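The Third Arm

The Wulleck gripper cost 3,000 dollars and came in a box with two keys and no manual. The Satham cost less and came with a manual in four languages. The purchasing office at Rizk wanted one of them approved and the other sent back, and the engineer who had been given the job was the only person on the second floor who had not already said which one she liked.

She had worked at Rizk for six years. The company made packing lines for small, awkward goods: bath plugs, golf tees, the rubber feet that go under blenders. A customer called Zirkard wanted a line that could pick up one soft ball from among other things and put it down again without marking it. Zirkard had sent a sack of the balls. They were supposed to be all one size and were not.

The test was simple enough to write on one page. Each gripper would do 696 picks. Every 50 picks she would stop, wipe the fingers, check the pads for wear and write down the number of drops. Then she would change the gripper and start over. Before any of that was done on the real bench, it was to be done on the computer, on a model of the cell. The real bench was booked by another group until the end of the week, and the model did not have to be booked.

She did not trust the model. She had trusted one once, in her second year, and had ordered a bracket from it that came out a finger's width short. The bracket was still in her desk drawer. She used it to open packages.

The man at the next desk had built the model. He had left the company in June and taken his chair with him, which was his own, and had left behind a folder of files with names like cell_new and cell_new2 and cell_use_this. She opened cell_use_this. It would not load. She opened cell_new2 and it loaded.

The first day went to the controller. The Satham expected its close command as a width and the Wulleck expected it as a force, and the model knew only widths. She wrote a short table that turned one into the other. She tested it at both ends and in the middle and found that the middle was wrong. She fixed the middle and the low end went wrong. By evening the table was longer and all of it was right, or at least all of it she had checked.

On the second day she ran the Satham. It closed fast and had long fingers, and in the model it took the ball cleanly almost every time. When it missed, it missed in the same way, with one finger touching first and the ball rolling off toward the far edge of the mat. She wrote down the misses. She noticed that they came in runs, several close together and then none for a long while. She thought about that over a sandwich.

Her supervisor stopped by in the afternoon. He had a habit of standing behind people and reading.

"So the Satham's fine," he said.

"It misses in runs."

"How many runs?"

"I'm looking at why, first."

He read a little longer. "Purchasing would like something by Friday," he said, and went to get his coat.

The reason was the placing. After each pick, the arm put the ball back for the next one, and every time it put the ball back a little off. The error grew until the gripper could no longer catch up with it. Then it missed, the ball rolled, the model reset the ball to the center and all was well again. She was counting the arm's mistakes and charging them to the gripper. She threw out the day's numbers. She kept the page they were on and drew a line across it.

On the third day she changed the test. The ball would go back to a spot chosen at random inside a square, and both grippers would get the same list of spots in the same order. It took her the morning to write this and part of the afternoon to find out that the list began again at the top each time she paused it. After that it ran. She let the Satham go through the whole list and then let the Wulleck go through the whole list, and she stayed late to watch the last of it, though there was no need to.

The Wulleck was slow. It came down, stopped above the ball, seemed to think, and closed. In the time it took to make one pick, the Satham could have made one and been on its way back for another. But it did not push the ball. Its fingers met the ball together, or so near together that the ball stayed where it was until it went up.

She went home and told her sister on the phone that one was fast and one was careful. Her sister asked which one was better. She said it depended on the ball.

On the fourth day the other group finished early and she got the real bench. She took the sack of balls down in the elevator. The lab was cold, and somebody had left a radio on low. She bolted on the Satham and ran the first 50 picks with her hand near the stop button, and then she moved her hand away.

The real Satham missed less than the one on the computer. She had not expected that. The real balls gave a little when the first finger touched, and the ones in the model were as hard as marbles. The real Wulleck missed more. Its pads picked up a fine dust from the balls, and by the time she stopped to wipe them they had begun to shine. After wiping they were good again for a while.

She wrote all of it down. The drops, the wiping, the time per pick, the shine on the pads. The figures for the two grippers were close, closer than anyone upstairs would like.

She carried the page back up and sat down with the model again, because she wanted to see whether she could make it agree with the bench. She softened the ball. She added wear to the pads, a little more after each pick, taken off again at every stop. She started the run and turned her chair toward the window while it went. It was getting dark over the parking lot and the lights had come on along the fence.

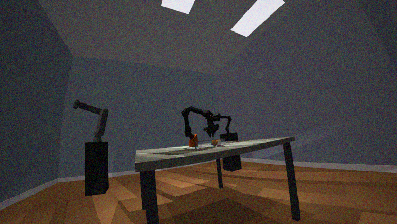
Would wiping the pads more often make the Wulleck the better choice?

Wiping every 30 picks would bring its drops below the Satham's, but the line would have to stop each time, and the Wulleck is already the slower of the two.

She had written the question at the top of her report because her supervisor would ask it, and the answer under it because she had run it both ways. She read them over. Then she wrote the rest.

The report was two pages. It said that the Satham should be kept for the Zirkard line, with softer tips if softer tips could be had. It said that the Wulleck was a good gripper and that the dust was the trouble. It said the model should not be used for soft goods until somebody measured the goods, and it gave the name of the file to use. She had renamed it. It was now called cell_soft_ball, and she had deleted cell_use_this.

At the top she put the date, Dec 6, 2019, and sent it to purchasing a little before four.

The reply came back in a few minutes. Purchasing thanked her and asked whether the Wulleck could be returned in its original packaging. She looked under the desk. The box was there, and the foam, and one of the two keys.

She looked in the drawer, behind the bracket. She looked in her coat. Then she took the elevator down to the lab, where the radio was still on, and found the other key on the bench beside the sack of balls. She put it in her pocket, turned off the radio, and went back up to pack the box.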